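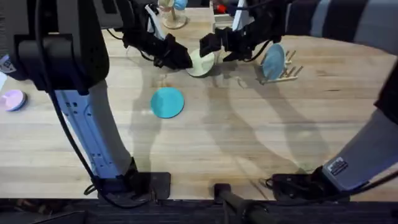
Two arms and a dish rack on the bench.

Review: Pralon two-arm bench cell
By Niloufar Nouri

Print this page | E-mail this page

Gunetti leased the Pralon for its sample kitchen in August, and I have worked beside it for 14 weeks. The sales sheet promises "hands back to your team." My team would like to know which hands.

Racking plates is the job it does best. Ours are light and round, they go on edge between pegs, and the Pralon can be taught a new rack in an afternoon if the person teaching it has patience. That person was me. My job title did not change and neither did my pay.
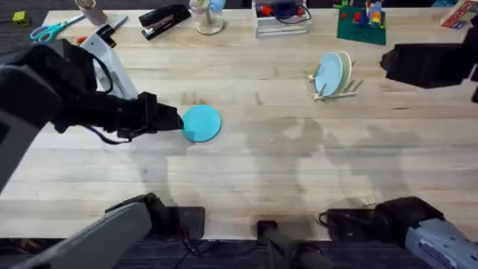 Speed is the weak point. On our busiest shift I can clear a table while the arms are still on the second plate, and I can talk to a customer while I do it. Pralon's rep says that gets better with updates – we have had four, and I can't tell them apart.

The part that bothers me is the schedule. Before the lease there were eight of us on closing. Now there are fewer, and whoever is left spends the first part of the evening setting things out where the arms can reach them. Sýkora, the other supplier we tried, at least sent a trainer. Pralon sent a login.
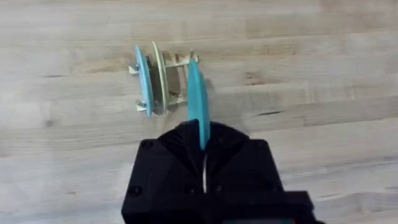 I'll give it the grip. I expected chips and cracks and have swept up very little. My wrists are also better than they were last winter, and I won't pretend that is worth nothing.

The lease is $1,369 a month before service calls. If your manager is looking at one, ask who will do the teaching, and get the hours in writing before it arrives. Gunetti is talking to Rendemura about a second cell. I have asked to see the closing schedule first.

Rating: 4 out of 8 for the machine. The rollout gets less.

Print this page | E-mail this page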